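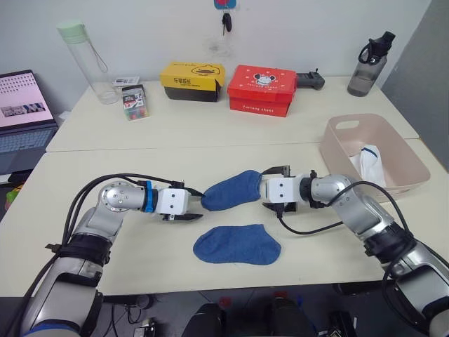 Stiff laundry, hard water, is a softener worth it?
Home & Utilities > Water

mulugeta_d
We moved to the east side of Oseck last fall and since then everything that comes off the drying rack is stiff. Towels are the worst, socks next. The white socks are going gray and the dark ones get a chalky look around the heel. Same washer we had at the old place, same detergent.

The test strip says very hard, darkest color on the card. I had Fu come out to look and they quoted $2,205 for an Elto softener installed in the garage, with a bypass for the outside faucets. That's a lot of money for soft towels. We rent out the basement so there are 5 people on the water total, if that matters for sizing.

Has anyone in the area put one in and did it fix the laundry? Or am I better off trying something cheaper first?

Mulugeta

pinehollow
What does the quote include? Fu did ours and the number on the first sheet had a drain line in it that we didn't need, the floor drain was right there. Took $700 off when they removed that and the second shutoff. Ask them to break it down by line.

mulugeta_d
It's one line for equipment and one for labor. No detail under either. I'll ask.

grady_k
I would not start with a softener. Start with how much detergent you're using. Most people with hard water use too much, it doesn't rinse out, and what they feel as stiff is leftover soap plus minerals. Do this:

Run a load of towels with no detergent, hot, and stop it halfway through the wash. Look at the water through the door. If there are suds, you have buildup.

Then cut the dose in half and give it a month. Costs nothing.

mulugeta_d
Ran it tonight. There were suds. Not a huge amount but they were there. Gray water too.

Does cutting the dose fix the socks going gray? Seems like less soap would make that worse. I've been separating darks and whites the whole time so I don't think it's dye.
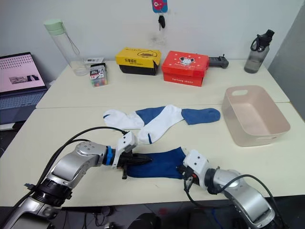
Tamara Kovalchuk
Less soap in hard water will make the graying worse. Detergent binds to the calcium before it gets to the dirt, so if you cut the dose the dirt stays in. The charts on the boxes tell you to use more in hard water for a reason. What you want is the normal dose plus a builder, like washing soda or one of the boosters. I use Rukis, half a scoop in the drum before the clothes go in.

The suds test doesn't prove much in a front loader either. There's always some foam left from the last load in the sump.

grady_k
It was a whole tub of gray water, Tamara, that's not from the sump. And washing soda in very hard water is how you get chalk on dark socks in the first place. It pulls the calcium out as a powder and the powder lands on the fabric.

Tamara Kovalchuk
Washing soda by itself, yes, if you wash cold. I should have said that. Rukis isn't plain washing soda. I've been on the same water as Mulugeta for nine years and my darks are fine.

ostrander
Both of you are right about different washers. In an old top loader with a deep fill you can rinse anything out. A new front loader with the eco setting on barely gets the clothes wet. Which one do you have, OP, and are you using the extra rinse?

mulugeta_d
Front loader, no extra rinse. I didn't know it had one until just now. It's under "options" and then you hold the button down.

ostrander
Start there. Turn on extra rinse and leave everything else alone for a couple of weeks. If you change three things you won't know which one did it. Also check the drawer. Ours had a solid plug of old powder behind the softener cup.

lindenwood44
Skip all of it and put a cup of white vinegar in the rinse. Been doing that for years.

pinehollow
Vinegar is hard on the door seal. Ours went after two years of that and the repair guy blamed the vinegar. Maybe it was just old, I can't say for sure, but I quit using it. Citric acid is weaker at the amount you need and you can buy it by the bag.

lindenwood44
Same seal here since we bought the machine. I don't believe it.

grady_k
Can we get back to the softener? The question was whether to spend $2,205. My view is still no, unless the water heater and the fixtures are suffering too. If you only care about laundry there's a cheaper way, which is a small unit on the washer supply alone. My brother-in-law put one in for under $800 including the fittings. It hangs on the wall and you recharge it by hand with salt every few weeks. The catch is you have to remember, and he doesn't always.

mulugeta_d
Two weeks in, here's where it stands. I turned on the extra rinse and changed nothing else. The towels are a bit better. The stiffness is down enough that my wife noticed before I said anything. Whites have not changed.

I also did a soak on the worst of the socks. Hot water in the utility sink, two scoops of Rukis, left overnight, then a normal wash.

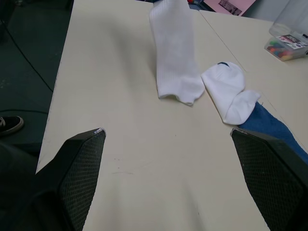

The soak did more than the rinse did. The ones that had been gray for a month came up close to white, and the bottom of the sink had a layer of grit in it. The toes are still a little dull. I'll do it once more before I decide. The older pairs I think are worn out and no soak will bring them back, the heels are thin.

Fu sent the breakdown on Friday. The drain line is in there, same as pinehollow said. So is a "permit and disposal" charge with nothing to dispose of. I've asked them to take another look.

pinehollow
Glad you asked. Get the hardness number the installer is using too. They size the tank from it, and a strip isn't accurate enough. The city will mail you the yearly report if you call.

Tamara Kovalchuk
Good result on the soak. Once they're clean you shouldn't need to do it again as long as there's booster in the regular wash. Go with warm, not cold.

grady_k
I'll give you the soak. I still say half dose after that.

ostrander
One thing on drying, seeing as OP uses a rack. A lot of stiff is just line drying. Cotton that dries without moving sets up hard even in soft water. 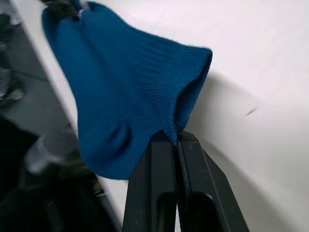
Ten minutes in the dryer on air only, before or after the rack, will loosen cotton up more than any additive I've tried. Snap each piece hard before you hang it as well. Knits need it the most. Anything with close ribbing around the opening, like the cuff on that blue one, has a lot of little grooves where residue can sit, and I turn those inside out for the wash so the water gets at both sides over time. Hang socks by the toe so the pin doesn't stretch the cuff.

lindenwood44
I hang them by the cuff. Never had a problem.

ostrander
Depends on the sock.

mulugeta_d
Tried the dryer thing this morning with the bath towels. Big difference, and it cost me ten minutes.

So for now: extra rinse stays on, Rukis in the whites, air tumble at the end. I'm holding off on the whole house unit until the city report comes, and then I'll price the small one grady_k mentioned against whatever Fu comes back with. The shower glass is a separate fight and my wife may settle the softener question on that alone.

pinehollow
If it's spotting the shower glass it's in the water heater too. When was the last time anyone flushed it?

mulugeta_d
No idea. There's no sticker on it. Is that something I can do myself?

grady_k
Yes. Garden hose and a bucket. Turn the power or gas off first. Start a new thread though, that one gets long.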